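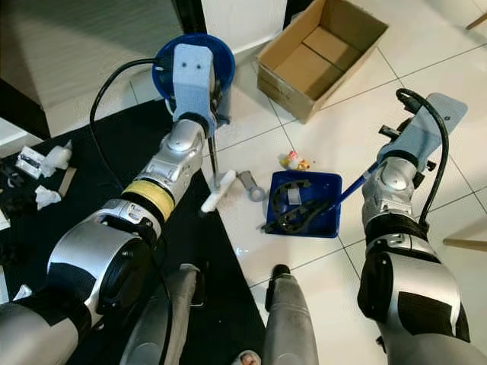 Stories > Short Fiction > The Wall at Cadis

The projector went up on the roof of the Bultard warehouse at 5, while it was still light. Across the street was the long back wall of the old assembly hall, painted white in February for the purpose.

The artist had collected 1033 letters that the prison at Cadis never mailed. Each one would be shown for 15 seconds, in the handwriting it was written in. She had cut nothing out. Some of them only asked for socks.

The technician had worked at the prison for 20 years before he learned projectors. He hadn't told her this. She had hired him through Wumix, and the form didn't ask.

By dark the street was full. People brought folding chairs and coats. The first letters came up large and a little blurred, and he turned the ring until the lines were sharp. Then he sat down on the gravel with his back to the wall. He could tell where they were in the order by how quiet it got below.

Near the end of the second hour he looked up and knew the page. It was in pencil, with the margins filled in sideways. He had carried it down the hall himself one Sunday and put it in the gray bin, as he'd been told to.

It asked a sister to feed the dog and sell the truck - in that order.

He had his hand on the switch. The letter stayed up for its time and the next one came on, a short one in blue ink.

"Is it running all right?" the artist called from the ladder.

"It's running," he said.

A woman in the street was still looking at the wall. He watched her until she folded her chair and carried it off toward the bus stop.

More short fiction
Lò, After the Flood
The Understudy's Coat
Two Tickets for the Matinee

Last updated: February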